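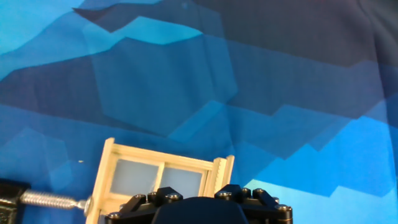 Sunday, after supper

Window day! I've been putting off the little window for so long that I'd started to feel guilty every time I walked past the bag of craft sticks, and now there is a window, a real little window with panes in it, and I keep going back to look at it like it's a cake in the oven.

I'll start with the morning. I got up meaning to answer Pirjo's letter first (Pirjo Hyvönen, if I'm reading this in twenty years and have forgotten who else I knew with that name, as if I could) and instead I spent an hour reading the dollhouse book with my toast. Page 129 is the windows page. It has jam on it now. The book wants you to cut little half-lap joints where the bars cross, and I tried that on two sticks and split both of them right down the grain, so I gave up on the book and did it my own way, with plain butt joints and a good deal of glue.

The glue is the Drikik stuff from Wutalico, the one with the nozzle that always clogs. I had to poke it out with a pin, and then of course it came out in a rush and I got a blob on my sleeve. My good gray sleeve! I've put it to soak. It does hold nicely though, and it doesn't leave that yellow crust the old kind did.

I went with four panes, two up and two down, the way the kitchen window was in the house on Stondance Road. I thought about doing six, and I even drew it out on the back of an envelope, but at this size the bars would have eaten up all the light and it would have looked like a waffle. Four is plenty. The panes are the frosty sort you can't quite see through, and I was a bit unsure about them until I held one up next to the pale wood. They have a grayish-blue look that I like very much. It reminds me of early winter, when it's not properly light yet and somebody has left the bathroom fan on.

I left the wood bare. I had the white paint out and the brush wet, and then I looked at that nice pale color and thought, oh, leave it alone. I can always paint it in December if I change my mind. I can't very well unpaint it.

I had the mountain cloth on the table the whole time, which I know is silly, I should use newspaper. But I love that cloth. All those sharp blue mountains, and the big yellow half-sun going down (or coming up, I've never decided) on one side, and the one white cloud. It won't lie flat for anything. I ironed it last time and it was creased again before I'd put the iron away. I lost a cut piece in the dark blue for ages, or what I thought was the dark blue, and found it stuck to my elbow.

After lunch I got out the big black C-clamp. It's ridiculous for a job like this, it's the one we used on the garden gate, but my little clamps are all still at Pirjo's and the clothespins kept pinging off. So on went the great black brute. I was scared stiff I'd crack something. I turned that sliding handle a hair at a time and stopped the second I felt it bite.
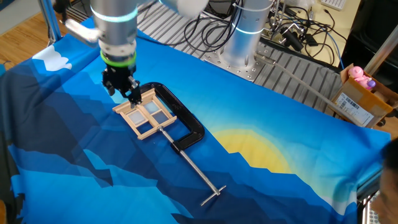 How tight should a clamp be on something this small? Just tight enough that the piece doesn't slide when you nudge it with a finger, and then leave it alone.

I wrote that down because I'll forget it by the next one, the same as I forgot it after the picture frame, which is still crooked in the hall.

While I was waiting on the glue I did a bit of thinking about where the window is going to live. The plan was the front wall of the little house, next to the door, but now I wonder about putting it upstairs, on the side, where the lamp would shine through it in the evening. The trouble is that I've already cut the hole for the front. Pirjo would say cut another hole. Pirjo would also say make a second window, and then a third, and then it would be spring and I'd have a greenhouse.

I never did finish her letter. I got as far as "Dear Pirjo, please may I have my clamps back" and that seemed rude with nothing after it, so I'll do it tomorrow with my coffee and tell her all about the window to soften it up.

The pink pig is in the cardboard box with the little purple-capped bottle. I want him for the yard once there is a yard. He's far too big for the house, he could put his snout through the upstairs and have a look around, but I'm fond of him and he's coming anyway. A giant pig outside a tiny window! I laughed out loud at the thought, all by myself.

Other things: soup was the leek one, a bit too salty. The wind got up at about 4 and rattled the back gate. I need more craft sticks and a new pin from Wutalico, and something for the sleeve if the soaking doesn't do it. Going up to bed now, after one more look at the window.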